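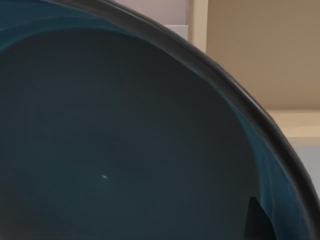
Okay, I've been promising a thread on the Nusska Creek discharge permit for a couple of weeks and I finally have a quiet evening and a pot of tea, so settle in. I'll try to keep it short but you all know me.

First, the basics for anyone new here. The Drudmont wastewater plant has a state permit that says how much of what it can put into the creek. Those permits are supposed to be renewed every five years. Ours ran out and has been "administratively continued" ever since, meaning the old one just keeps rolling along until the state gets to the new one.

That's legal, by the way! I got a few messages asking if the plant is running without a permit, and no, it isn't. They applied on time. The delay is on the state's end, and the folks who run the plant have been pretty patient with my phone calls.

The draft of the new permit is finally out, and I read the whole thing plus the fact sheet (97 pages with the attachments, and I'd say the fact sheet is the part worth your time, it's written in something close to plain English).

The big change is phosphorus. The old permit only asked the plant to measure it and report it. The draft sets a real limit, with a summer number that's tighter than the winter one. If you've walked past the millpond in August and smelled it, you know why I'm happy about this.

Now the part I'm less happy about. The limit doesn't kick in right away. There's a compliance schedule, and as drafted the plant gets 14 quarters to meet it. I understand you can't build new treatment overnight, but I'd love to see some steps along the way that the public can check on.

Sherif Ouali made a good point when we talked about this on his porch. He used to write these permits in another state, and he said a long schedule bothers him a lot less when there's a number in the middle, an interim limit, so there's something to hold people to before the very end. I'm stealing that for my comment (with his blessing).

Second thing, and it's easy to miss: the sampling point for the Dhillon rendering plant's waste moves. Right now it's checked after it has mixed with everything else in the line. The draft has it checked before it joins the city sewer. It's a small paragraph on a dull page and I think it's maybe the best thing in there.

Somebody asked whether Dhillon is fighting that. I don't know. Their comments will be public once they're filed, same as yours and mine, and I'll post them when I see them.

Third: cost. Deirdre Hanrahan on the city council asked for a rate estimate and the consultants at Workonon came back with a range, and I won't repeat the top of it here since they've already said they're redoing the math with the state loan program figured in. Please take the numbers flying around on the neighborhood page with a grain of salt until then.

I do worry about rates, I want to say that plainly. There are 1,195 sewer accounts in Drudmont and a good many belong to people on fixed incomes. Kristine Bautista has been asking for a hardship discount to be set up before any increase and I think she's right, and I'd sign on to that even if I didn't care one bit about the creek.

How to comment! Written comments go to the state water quality office, by mail or through the form on their site. They have to be in by the end of the day on 4 April 2026. Put the permit name at the top and your own name and address at the bottom.

You don't need to be an engineer. If you fish there, say where and what you've noticed. If you think the schedule is too slow or too fast, say so and point to the section. They have to respond in writing to the significant comments, and one good specific paragraph does more than a form letter.

If enough people ask for a public hearing they can hold one. We have 18 requests so far that I know of. If you want one too, it takes a single sentence, and you should mention what you'd want to talk about.

Oh, and thank you to Thierry Maillard for catching my mistake in February, when I said the winter limit started in October. It's November. I've fixed it in the older post.

I'll answer questions in the replies as best I can, though maybe not till morning, my tea's gone cold and the dog wants out.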